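Most kitchens are too big

When we moved from Rirgate to Trullulbridge we went from a galley kitchen to one with an island. I had wanted an island for years. I now think the money would have been better spent on a larder.

The old kitchen was 3 metres long and everything was within reach. In the new one I walk from the sink to the hob and back all evening. The worktop fills up with post, keys and school bags, and the part left for cooking is about the same as before.
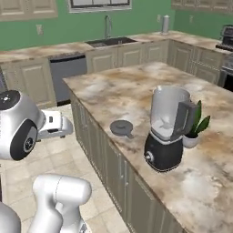

Taline Bühler

Builders know that a large kitchen sells a house, so the space comes out of other rooms. On the new estate at the edge of town, the plans show kitchens taking up nearly half the ground floor. There is no hall to speak of and nowhere to put a coat. Storage is what people ask for once they have moved in.

I would like to see smaller kitchens with a door that shuts. A door keeps the smell of frying off the sofa and lets somebody watch television while the washing-up is done. Our neighbours paid 300 pounds for a builder to quote for putting a wall back in. They are going ahead in June, and we have asked for his number.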